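# Projet de semestre : collecte de démonstrations pour l'apprentissage par imitation

Rapport rédigé par Nouhaila Metwally et Takumi Minami
Projet Borkix, bloc « acquisition de données »

## 1. Contexte et objectif

Le projet Borkix cherche à apprendre à un bras manipulateur des gestes simples d'entretien d'un local : prendre un vêtement, le poser sur un cintre, déplacer un petit objet d'une surface à une autre. L'équipe précédente avait travaillé en téléopération, avec un bras fixé à une table. Chaque démonstration prenait du temps et toutes se ressemblaient, puisque le bras ne quittait pas son poste.

Notre partie porte uniquement sur les données. Il fallait produire un jeu de démonstrations enregistrées avec une pince tenue à la main, le nettoyer, le documenter, puis le remettre au groupe chargé de l'entraînement. L'objectif fixé au départ était de 400 épisodes exploitables pour la tâche principale. Nous n'avons pas entraîné la politique finale. Les seuls entraînements dont nous parlons plus bas sont des essais courts, faits pour vérifier le format.

## 2. Matériel

La pince comporte un corps que l'opérateur tient en main et une caméra à très grand angle. L'ouverture des doigts et la trajectoire sont enregistrées en même temps que la vidéo. Les fichiers sont ensuite copiés sur un poste de travail où tourne Unby, l'outil de découpage et d'annotation écrit par Takumi au premier semestre.

Des marqueurs visuels servent de repères pour le recalage. Nous avons retenu une règle simple : au moins un marqueur doit être visible dans les premières secondes de l'enregistrement. Sans cela, l'épisode est gardé à part et n'entre pas dans le jeu principal.

## 3. Protocole de collecte

Les séances ont eu lieu en août, le plus souvent entre 9 h et 12 h 30. L'après-midi était réservé à la copie des fichiers et à la relecture. Nous étions deux opérateurs et nous changions de rôle toutes les trente minutes : l'un tenait la pince, l'autre notait le numéro d'épisode, la tâche, la position de départ et les incidents.

Un épisode se déroule ainsi :

1. L'opérateur se place à la position de départ, doigts ouverts.
2. Il balaie lentement l'espace de travail pour que la cartographie s'initialise.
3. Il exécute la tâche à vitesse modérée, avec une seule main.
4. Il revient en arrière de deux pas et arrête l'enregistrement.

La position de départ changeait à chaque série de dix. Nous avons aussi déplacé les objets et modifié l'ordre des cintres. Les réglages de la caméra, eux, sont restés identiques pendant toute la campagne, y compris l'exposition.

Une partie des enregistrements commence loin de l'objet visé, avec une phase d'approche de plusieurs mètres. Le groupe d'entraînement l'avait demandé, car la première version du jeu ne contenait que des gestes commencés à moins d'un bras de distance.
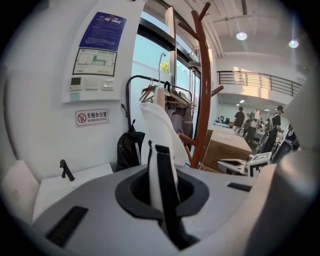

Ces épisodes longs sont plus difficiles à traiter. La trajectoire dérive davantage, surtout quand l'opérateur tourne vite sur lui-même, et les grandes surfaces vitrées perturbent le suivi des points d'intérêt. Nous avons fini par imposer une rotation lente et par refaire les séries concernées. Les personnes qui passent dans le champ posent un autre problème : les points accrochés sur elles bougent avec elles. Unby applique maintenant un masque sur les silhouettes détectées avant le calcul de la trajectoire.

## 4. Traitement et tri

Le tri se fait en deux passes. La première est automatique et rejette les fichiers tronqués, les trajectoires avec un saut de plus de cinq centimètres entre deux images et les épisodes où l'ouverture des doigts n'est pas lisible. La seconde est manuelle. Chaque épisode est relu en accéléré par celui de nous deux qui ne tenait pas la pince.

| Étape | Épisodes |
|---|---|
| Enregistrés | 2064 |
| Conservés après le tri automatique | 1105 |
| Conservés après la relecture | 797 |

La perte à la première passe est élevée. Elle vient en grande partie de la première semaine, pendant laquelle le balayage initial était trop court. Nous n'avons pas cherché à récupérer ces fichiers, mais ils sont archivés avec leurs notes.

Sur les épisodes retenus, 400 concernent la tâche principale (vêtement et cintre), ce qui correspond à la demande. Les autres se répartissent entre le déplacement d'objets et les approches seules.

## 5. Vérification du format

Pour vérifier que le jeu était lisible de bout en bout, nous l'avons converti au format Reltolmont, utilisé par le groupe d'entraînement, et nous avons lancé trois apprentissages courts. Le premier s'est arrêté à cause d'un décalage d'une image entre la vidéo et l'ouverture des doigts. L'erreur venait de notre découpage : Unby arrondissait l'instant de départ à l'image suivante et ne corrigeait pas l'autre flux. Une fois la correction faite, tout le jeu a été reconverti et les deux autres apprentissages sont allés à leur terme.

La courbe de perte descend normalement, mais nous n'en tirons rien sur la qualité du geste. Les essais sur le bras seront faits par l'autre groupe, dans la salle Mészáros.

## 6. Difficultés rencontrées

- **Fatigue de l'opérateur.** Après vingt minutes, les gestes deviennent plus rapides et moins réguliers. La rotation toutes les trente minutes était trop longue, quinze ou vingt auraient suffi.
- **Tissus.** Un vêtement ne reprend jamais la même forme. La notion de « même position de départ » n'a pas beaucoup de sens et nous avons supprimé ce champ des annotations pour cette tâche.
- **Deux styles.** Nouhaila aborde le cintre par le haut, Takumi par le côté. Les deux fonctionnent. L'identifiant de l'opérateur est conservé dans les métadonnées pour que l'on puisse filtrer.
- **Stockage.** Le disque du poste a été plein deux fois. Une série entière a été perdue lors de la première saturation et n'est pas comptée dans le tableau.

## 7. Suite du travail

Il reste à écrire la notice du jeu de données et à flouter les visages dans les épisodes destinés à sortir du laboratoire. Le script de floutage existe, il n'a été testé que sur une vingtaine de fichiers. Nous proposons aussi d'afficher la qualité du suivi sur un téléphone pendant l'enregistrement, afin que l'opérateur puisse recommencer tout de suite au lieu de découvrir le problème l'après-midi. Takumi a commencé une maquette, qui se trouve dans la branche `suivi-direct` du dépôt.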